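Drelisach Community Boards > World & Politics > Arms exports: does anybody here still support the permit system?

fultero_fan
Posted Thursday 7:42 pm

I've been stewing on this since the Rondix story broke so bear with me. For anyone who missed it, they make guidance parts in a plant twenty minutes from my place, and the government has renewed their export permit for another lot of buyers with no list of who those buyers are. The minister's line was that every permit is assessed on its merits. Righto, show us the merits then!

My local member held a street stall in November and I asked her straight out whether she knew where the stuff ended up. She said it was commercial in confidence. I pay for the grants that built the bloody shed and I can't be told who's on the other end of the invoice.

Is there anyone who'll defend this?

chu_valley
Posted Thursday 8:05 pm

I'll have a go, partly. I worked at Rondix for a few years (stores, nothing exciting) and there are 115 people on that site, most of them with mortgages. Nearly all of what I packed went to allied countries. If the permits get pulled, the orders go to a plant overseas with worse rules and you've got an empty shed and the same number of missiles.

Not saying the secrecy is right. I'd publish the list tomorrow.

fultero_fan
Posted Thursday 8:19 pm

"Someone else will sell it" is what every arms dealer in history has said, mate. And nearly all isn't all. Where did the rest go?

chu_valley
Posted Thursday 8:31 pm

Freight forwarders, mostly. I saw a label and a docket. That's the bit I'd want fixed, to be fair to you.

old_ballot_box
Posted Thursday 9:10 pm

The thing that gets me is dual use. You can argue about a guidance fin all night but half of what matters in a modern weapon is ordinary electronics, and the permit people are hopeless at it. I put in a submission to the last review saying as much and got a form letter back – not even my name spelt right.

A desktop like the one I'm typing on has a processor and memory that would have had a customs officer sweating when I was young. Now it's sold for next to nothing.

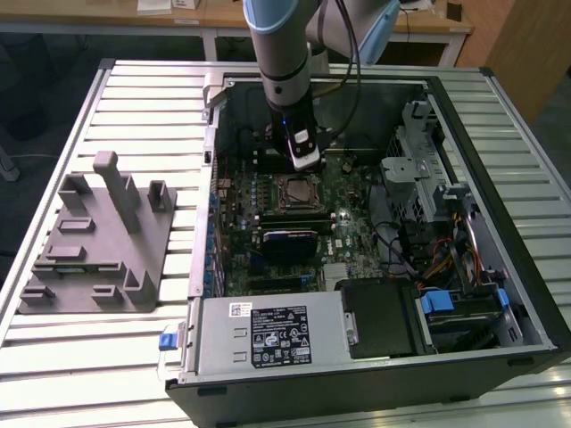

What I put in my submission, for those who asked last time:

1. Publish the destination country for every permit, with the dollar value, every quarter.

2. Make the seller responsible for where it goes after the first buyer. No more shrugging once it hits the forwarder.

3. Let a parliamentary inquiry see the refusals as well as the approvals.

quietly_left
Posted Thursday 9:26 pm

Agree with 1 and 3. Number 2 sounds lovely but how does a 20-person workshop in Fultero chase a crate through three countries? You'd wipe out the small firms and Rondix would hire another floor of lawyers.

old_ballot_box
Posted Thursday 9:40 pm

Then they can sell something else. I'm not losing sleep over it.

quietly_left
Posted Thursday 9:44 pm

Bit harsh. Some of them make hospital gear as well and it all sits under the same paperwork.

fultero_fan
Posted Thursday 10:02 pm

Could you do number 2 with a threshold? Big contracts only, and leave the little blokes with the reporting.

Also, the petition is at 200 signatures and needs 1,000 before it gets tabled. There's a paper copy at the Chu Street library if you don't like doing it online.

chu_valley
Posted Thursday 10:15 pm

I'd sign it with the threshold in. Without it, no. Change the wording and I'll take a copy round to my old workmates, a few of them might surprise you.

fultero_fan
Posted Thursday 10:21 pm

Deal. I'll redraft it on the weekend and put it up here first.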